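Cleaning and Storing Compact Discs and LPs at Home

Household Tips > Media and Electronics

Posted 19 March 2019 by Rigoberto Figueroa

Most skipping discs are dirty, and most dirty discs can be cleaned with what is already under the sink. The notes below cover CDs first, then vinyl, then shelving. They apply to commercially pressed discs. Home-burned CD-Rs have a dye layer and need more care, particularly with solvents and sunlight.

Compact discs

Hold the disc by the outer edge and the center hole. Blow off loose grit before anything touches the surface, then rinse under lukewarm running water. If there are fingerprints, put one drop of plain dish soap on a wet fingertip and work from the center hole straight out to the rim. Never wipe in circles. A scratch that runs along the track damages a long stretch of consecutive data, and the player's error correction may not cope with it. A scratch that crosses the track is usually read through without trouble.

Rinse again, shake off the drops and dry with a clean microfiber cloth, using the same center-to-rim stroke. Paper towels are too coarse. So are most T-shirts once they have been through a dryer with anything that has a zipper.

The label side is the weaker side. On a CD the reflective layer sits directly under the printing, with only a thin coat of lacquer above it. A deep scratch from the top removes data permanently, and no polish will bring it back. Don't stack bare discs, don't write on them with a ballpoint and don't use paper labels. Shallow scratches on the play side can often be polished out with a plastic polish, again in straight strokes.
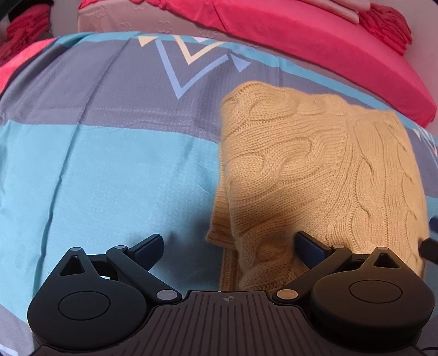

Jewel cases crack at the hinge tabs long before the disc wears out. Replacement cases are cheap and the inserts transfer easily: pry the tray up from the hinge side, lift out the back card, and seat it in the new case with the spine folds facing in. Slip the booklet under all 4 tabs on the front cover. If the booklet is thick, feed it in spine first.

Price stickers come off with a hair dryer on low. Warm the sticker for a few seconds, lift one corner with a fingernail and pull slowly at a flat angle. Take the booklet and disc out first. Leftover adhesive can be rubbed off with a little vegetable oil, followed by soapy water. Acetone clouds the plastic.

LPs

Use a dry carbon-fiber brush before each side. Let the record turn under the brush for two revolutions, then sweep the dust off toward the edge. For wet cleaning, use distilled water with a very small amount of surfactant, and keep it off the label. Follow the grooves here — the rule is the opposite of the one for CDs. Alcohol should not be used on 78s made of shellac.

Replace paper inner sleeves with polyethylene-lined ones. Mohcine Bouazza wrote in to recommend turning the inner sleeve so its opening faces up inside the jacket. It keeps dust out and stops the record from rolling onto the floor, and I now do the same.

Shelving

Store everything upright and away from radiators. Records should be snug enough to stand straight and loose enough to pull with two fingers. Leaning records warp. My own wall unit holds 185 LPs and has a divider for every 28, which keeps the weight off the end panels. Check the shelf pins once a year; vinyl is heavier than books of the same width.

Keep the room near 62 degrees if you can. A steady temperature matters more than the exact figure, so avoid attics, garages and the tops of amplifiers.

Next page: Untangling and coiling speaker cable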